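エラロリ館 こども見学ガイド
ロボットの公開実演を見にいこう

はじめに

エラロリ館では、毎年10月に、ロボットの公開実演をおこなっています。このページは、見学に来る小学生のみなさんに、実演の内容と見学のきまりを前もって知っていただくためのものです。おうちの方や先生といっしょに読んでください。

実演の流れ

受付は1階の入口ホールです。受付がすんだら、係の者が実演室まで案内します。1回の実演に参加できるのは8人までです。実演は午前中に3回あり、内容はどの回も同じです。

実演室では、まず研究員のクリスティナ・クラフチュクが、ロボットのしくみについてお話しします。そのあと、2本のうでを持つロボットが仕事をするようすを見学します。最後に質問の時間があります。

ロボットのうでのしくみ

人のうでには、かた、ひじ、手首という曲がるところがあります。これを「関節(かんせつ)」といいます。ロボットのうでにも関節があり、中に入ったモーターが回ることで、うでが曲がったり、ねじれたりします。

うでの先には、物をつかむための部品がついています。これを「グリッパー」といいます。人の手には5本の指がありますが、グリッパーの指はもっと少ないものが多く、はさむようにして物を持ちます。

ロボットは、カメラで物の場所を調べます。カメラの画像はコンピューターに送られ、コンピューターは「どの関節を、どれだけ動かすか」を計算して、モーターに命令を出します。

紙ぶくろはむずかしい

実演で取り上げるのは、買い物の品物と紙ぶくろをあつかう仕事です。かんたんそうに思えるかもしれませんが、ロボットにとってはむずかしい点がいくつもあります。

紙ぶくろは、さわると形が変わります。口がとじてしまうこともあれば、たおれてしまうこともあります。かたい箱であれば、どこをつかむかを一度決めておけば、次も同じようにつかめます。ふくろの場合は、そのたびに形をたしかめなければなりません。

持ち手のひもにも注意がいります。細いひもはカメラで見つけにくく、グリッパーの指に引っかかることがあります。

ペットボトルにも、むずかしさがあります。強くはさむとへこみ、弱いとすべり落ちます。中身が入っているボトルは重いため、つかむ場所によっては、持ったときにかたむいてしまいます。

2本のうでを使う仕事では、うでどうしがぶつからないようにすることも大切です。コンピューターは、片方のうでを動かすときに、もう片方のうでがどこにあるかも計算に入れています。
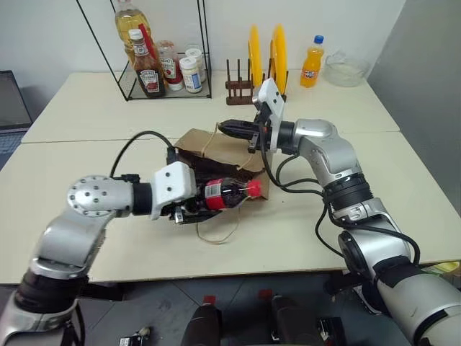

文:インゲボルグ・リードル(エラロリ館 教育普及係)
監修:クリスティナ・クラフチュク

左のうでのグリッパーが、横向きになったコーラのボトルをはさんでいます。右のうでの指は、紙ぶくろの口のすぐ上にあります。ふくろのひもが、ボトルの下までたれているところにも注目してください。

見学のきまり

・床の黄色い線から中に入らないでください。
・ロボットが動いているあいだは、席を立たず、静かに見学してください。
・写真をとるときは、フラッシュを使わないでください。
・気分が悪くなったときは、すぐに係の者に知らせてください。

見学のあとで

2階の図書コーナーには、ロボットや機械についての子ども向けの本が160冊あります。見学した日は、閉館まで自由に読むことができます。

実演室で聞ききれなかった質問は、出口にある質問用紙に書いて、箱に入れてください。お返事は、後日このホームページにのせます。名前をのせたくない人は、用紙の右上に丸をつけてください。

学校や団体での見学は、先生からの申しこみが必要です。申しこみ用紙は、入口ホールの受付でお配りしています。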